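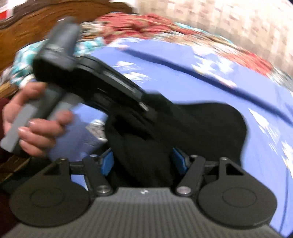 One jaw closes late on hand-held gripper

Posted in Grippers and end tools, Fri 23 July
731 views

bench_sparrow

I look after one hand-held gripper, the kind with two linkage arms coming up from a ribbed base, round black finger pads on the outside and blue rubbery pads on the inside faces. It has the Hekard controller and the stock cable. We use it on household things, a lot of it soft: bedding, clothes, bags, anything with cloth bunched up in it.

Since last week the left arm closes late. When I squeeze slowly on nothing, the right arm starts to move and the left one follows after a short pause, then catches up. Fully closed, the blue pads meet, but the left one sits a little lower than the right. On a hard object you would never notice. On fabric the cloth gets dragged to one side before it is held, and sometimes it comes out of the bottom of the grip.

What I have done so far:

Wiped the blue pads with a damp cloth and let them dry overnight.
Checked the two silver pivot screws at the base. The left one turned a little, so I snugged it up. That made the arm stiff, so I backed it off again.
Ran the zero routine on the controller. It reads 958 open and 80 closed, same as it did in October when I wrote it down.
Swapped the cable.

No change from any of it. I would like to avoid sending it back to Berkomeo because the last return took 7 weeks. Is this a pad problem, a pivot problem, or something inside the base?

grube_owner

Your zero numbers are fine, so leave the controller alone. It only reads the drive side. It has no idea where the left arm is, and that is why it tells you everything is good.

A pause and then a catch-up is play. You have slack somewhere between the drive and the left arm, and the screw you found loose is the first suspect. Snugging it with the arm in place won't fix it if the bushing under the cap is worn. You just clamp the arm against the base, and that is the stiffness you felt.

Unplug it first. Then:

Mark both screws with a paint pen so you know where they started.
Take the left screw out and lift the arm straight up. Don't twist it or you will bend the small link behind it.
Look at the bushing. It should be round with a plain bore. If the hole has gone oval, replace it.
Look for lint while you are in there. On soft goods it gets pulled down between the arms and packs in behind the pivot. Pick it out with tweezers. Don't blow it, you will push it further into the base.
Put the arm back and tighten until the side play goes, then check that it still swings under its own weight. If it doesn't, back off a hair.

No oil. Oil holds lint and you will be doing this again in a month. A dry film lube is OK on the bushing if you must.

Do the right side too even if it feels good. If you fit one new bushing and leave one old one you will see a smaller version of the same thing the other way around.

For the pad height, check how the left blue pad is seated before you blame the arm. They slide down in their slot when the glue lets go. Push up on it with a thumbnail. If it moves, pull it, clean both faces with alcohol and stick it back level with the other one.

tk_cell4

had this on mine, was the pads. get the Rernetti ones they are softer

bench_sparrow

Got it apart at lunch. The left bushing is oval, easy to see next to the right one, and there was a felt-like plug of lint behind it. The pad also moved when I pushed on it, so that was two faults. I cleaned and reset the pad and put the old bushing back turned a quarter, which took out most of the pause for now. New bushings for both sides are on order.

Does anyone know if the bushing for the older base fits the ribbed one? The parts list shows the same drawing for both but different order codes, and I ordered the ribbed one to be safe.

grube_owner

Same bore, different flange. You ordered the right one.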